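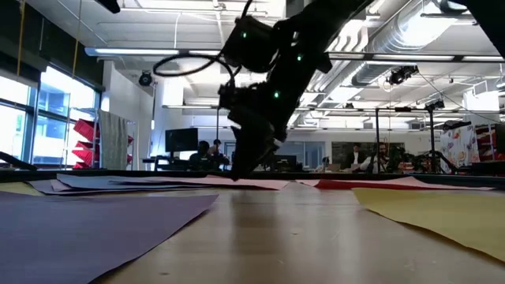
Courses > Automation in Practice > Handouts > Unit 8

Reading a Demonstration: Notes on the Wirnoren Open Day

December 29, 2021
By the course instructor

These notes go with the Unit 8 session and with the visit report that is due after it. If you came along in December, compare them with what you wrote down on the day. If you missed the trip, you can still do the report from the notes, but say so at the top.

1. Where we went

Wirnoren rents a converted workshop and opens it to visitors twice a year. The arm runs under a control package they call Fasance. The two stations we were shown were named Lungu (small parts in trays) and Pravitz (flat sheet goods, which for visitors means colored paper). Most of these notes are about Pravitz. Lungu did what tray stations have done for decades and I have little to say about it.

The room is shared. People work at monitors and laptops a short way from the table, there is stage lighting on the ceiling, and daylight comes in through tall windows. Keep this in mind for section 4.

2. What was claimed

The printed sheet handed out at the door made three claims that matter to us:

– Fasance handles "loose sheet material" without a fixture.
– It had completed 1147 sheet moves "in normal use."
– A new task can be taught in 2 hours.

Please read those again before going on. A completed move is not defined anywhere on the sheet. Normal use is not defined either. And "taught" could mean that a person with no background did it, or that the engineer who wrote the software did it with the door shut. I asked about the second and third points and got a friendly answer that did not contain a definition.

3. What we saw at Pravitz

The work area is a pale wooden tabletop with colored sheets spread around its edges and the middle left bare. The arm reaches down from the far side and works with a narrow-tipped gripper. The sheets differ in size and they do not lie flat. A big purple one near the front had an edge lifted off the wood, and a yellow one across from it curled along its front edge. Toward the back they overlapped, pale blue and lavender, with a pink one running out of the pile.

Paper looks like an easy material and is a nasty one. It slides, it bends under its own weight, and two sheets stacked together look a lot like one sheet from above. A lifted corner is a gift to a gripper, though, because there is something to pinch. A sheet pressed flat on a smooth table gives you no such help. So when you watch a paper demonstration, look at which sheet is picked and by which edge. In the run our group watched, the first pick was a sheet with a raised edge. The second came from the overlapping pile and took two tries. The host talked over the first try, and I doubt half the group noticed it.

I am not accusing anyone of cheating. Hosts pick the order that works, as you would. But the order is part of the result, and it was not on the sheet.

4. Conditions that could matter

Light. The tabletop is glossy. You could see the gripper's reflection in the bare part of the wood, along with streaks from the lights. Any system that finds sheets by camera has to cope with that, and it has to cope with daylight that changes through the afternoon. We were there for one time slot. Ask what happens at dusk.

Color. Yellow on pale wood is a harder boundary to find than deep red on pale wood. Pale pink is harder still. The set did include pale sheets, which is to their credit. I would have liked to see one the same shade as the table.

Reset. After each run a member of staff put the sheets back by hand. It took longer than the run did. If the machine needs a person to lay out the table for it, that person's time belongs in the cost, and I have yet to see it there in any brochure.

People. Staff stayed at their desks during the run. We were told the arm slows if someone reaches in. We were not shown it slowing.

5. What I would accept as evidence

A log with failed tries in it. A layout chosen by a visitor. One full hour with the host silent. A list of the tasks that were tried and dropped. Wirnoren offered the first of these when I asked, and I will post it on the course page if it arrives.

To be fair to them, the arm worked in front of strangers for a whole afternoon, which plenty of firms will not risk. It moved smoothly and it did lift single sheets out of a mess. That is a real ability. My quarrel is with the distance between that and "handles loose sheet material" – four words that cover newsprint, foil, wet labels and sandpaper.

6. For your report

Write two pages. Use the headings Claimed, Shown, Inferred, and Not Shown, and put every statement under one of them. If a sentence fits two headings, split it. Last year's reports were heavy on Inferred and called it Shown.

Do not grade the machine out of ten. Do not use the word "impressive." If you think 1147 moves is a lot, say compared with what, and over how long.

Choose one of the conditions in section 4 and describe a test for it that could be run on the same table in under an hour, with nothing bought. Say beforehand what outcome would change your mind, in either direction.

Photocopies of the door sheet are in the folder by the lab printer. Leave the last one there.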